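4 Before you go on the water

Read this whole section before first launch. Renters too. If you hired the craft from a Drornum dock, the dock hand should have gone over steps 1 to 6 with you already, do them again anyway.

WARNING: A personal watercraft has no brakes. Letting go of the throttle does not stop it, and with the throttle closed you also lose most of your steering.

4.1 Lanyard and vest

1. Put on the vest. All buckles, not just the top one. Pull up hard at the shoulders. If it rides over your chin, go down a size.
2. Clip the stop lanyard to the vest ring or your left wrist. Never to the handlebar.
3. Push the other end onto the stop switch until it clicks.
4. Start the engine, tug the lanyard off. Engine must quit right away. If it doesn't, do not launch. Call Stirbridge service.
5. Passenger gets a vest as well. Passenger sits behind the driver, never in front.
6. Wetsuit bottoms or the neoprene shorts for everybody on board. Swimwear alone will not protect you from the jet in a backward fall.

NOTE: The spare lanyard is in the front bin, under the manual pouch. Older Ketier hulls have it in the glove box.

4.2 Load

Max load is 400 lb, driver, passenger and gear together. It's printed on the plate by the stern grip. Fuel does not count toward it. Loose gear goes in the front bin with the lid latched – nothing in the footwells.

CAUTION: Overloaded craft sits low at the stern and rolls easily. In chop you will go over. 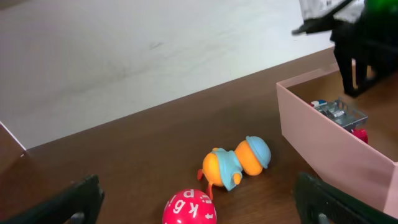

Page 19

4.3 Leaving the dock

1. Check the water behind and to both sides. Swimmers, ropes, other craft.
2. Water under the hull must be at least 3 ft deep with riders on. Less than that and the pump sucks up sand and weed.
3. Start. Let it idle, 20 seconds is enough.
4. Move off at idle speed untill you are clear of the no-wake buoys.
5. Tell the passenger before you open the throttle. Every time.

4.4 Waves and wakes

Most falls happen here so take it slow.

1. Slow down before the wave. Don't chop the throttle on top of it.
2. Cross at a slight angle, not square on and not side on.
3. Both riders rise a little off the seat, knees bent, weight on feet.
4. Keep some throttle on so you can steer.
5. Do not jump wakes. Not with a passenger, not alone.

WARNING: Breaking surf is off limits for this craft. In surf a thrown rider can be hit by the hull.

4.5 If you fall off

1. Cover your head with your arms and look for the craft before you swim.
2. Check on your passenger.
3. Swim to the stern. Engine must be off and lanyard out.
4. If its upside down, turn it only in the direction of the arrow on the stern label. Wrong way floods the engine.
5. Board from the rear, one at a time, driver first.
6. Lanyard back on. Run the bilge check (see 6.2) before you go faster than idle.

Anybody who took a knock to the head, neck or ribs goes back to shore now. Don't wait and see.

NOTE: Fault code 213 after a rollover means the tilt sensor has tripped. Key off, wait a minute, key on. If the code comes back get a tow – do not keep trying the starter.

4.6 Radio

Kostiuk handhelds float but the clip doesn't, so tether it to the vest. Channel 16 for distress. Test before leaving, not after.

Corrections to this section go to Musa Bashir, Stirbridge manuals desk.

Continued in 5, Fueling and shut down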